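Grain first, finish second: a conversation on pale tabletops

Carola Görtz has been making and refinishing tabletops at Hillasside for 14 years. Most of her work is in light woods with a visible figure, sold under the workshop's Pradness line. We spoke on August 1, 2020, mainly about board selection and surface finish.

Her first point concerned the direction of the grain. "People choose a color and a thickness, and then they take whatever grain arrives," she said. "On a dark top you can get away with that. On a pale one the lines are the only pattern there is, so you have to decide where they go before you cut."

Görtz does not insist that the lines run parallel to the long edge. She accepts a diagonal run if it continues across the whole working area. She also keeps swirls and oval figures that other shops would trim off, and prefers them toward one side.
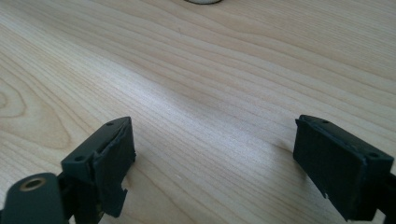
Pale tabletop with wavy grain and an oval swirl near the left edge.

The workshop keeps a written record of every top that leaves the building. The count stood at 2177 when we spoke. Of the tops in the current record book, 331 came back at some point for refinishing. Görtz said the usual cause was uneven sheen. "Scratches they live with. What they bring back is a dull patch where somebody used the wrong cleaner."

Sheen is checked by daylight. A top is set level near a window, and the person checking it walks slowly from one end to the other, watching the bright band where the light falls. If the edge of the band breaks up or changes width, the area is marked with chalk and sanded again. Görtz tried a hand meter from Rollix in June and sent it back. "It gave me a number for a spot the size of a coin. I need to know what the whole top does."

She described the result she wants as faintly glossy.
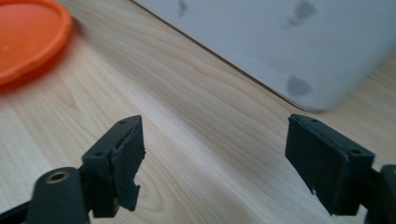
A higher gloss hides the softer lines under reflections, she said, and a fully matte finish makes pale wood look dusty. The shop uses a thin oil from Weidemann, applied in two coats with a light sanding between them. The second coat is wiped off almost completely. Drying time depends on the room, and Görtz does not quote one to customers.

Asked about color change, she was brief. Pale tops darken, mostly in the first year, and an object left standing in one place will leave a lighter mark. "Move your things now and then - that is the whole advice."

Stain is not offered on the Pradness line. Görtz had over 543 requests for it in her order mail before she put a note on the form. "They still ask," she said. "I send them a sample of the plain wood and wait."

Contact: Hillasside workshop office | © 2020 Hillasside | Back to top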